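List archive | Threads | Search | Subscribe

Subject: Re: [flillanow-users] Bin demos, hand guiding or remote?

> We recorded 300 picks by hand guiding and the policy stalls on
> long objects. Is remote control worth the bother for bin work?

For this, yes. When you guide by hand, your forearm ends up in the overhead view and the policy learns from it. We moved to remote control in June and re-recorded everything, 2498 demos in total. Each one runs at 100 Hz. Anything with a handle gets its own folder.
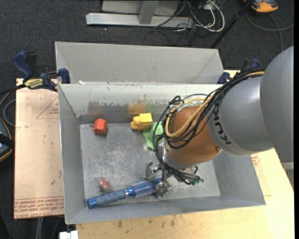 KUKA arm, fingers at the bristled end of the brush.

Two settings matter. Scale the operator's motion down near the bin floor, and log the commanded pose as well as the measured one. The Buzatu driver drops the commanded pose by default. Also check your cable slack at full wrist rotation before you start a session. I discarded 670 demos over a logging fault I should have caught on the Thursday.

Your hand-guided set is still usable for the approach phase. Trim it before finger contact.

Comments (2)
Does the Givia controller support motion scaling?
Same pose problem here, fixed by setting the flag in the launch file.

Recent threads
Mondora export format
Gripper force units
Colour calibration under mixed light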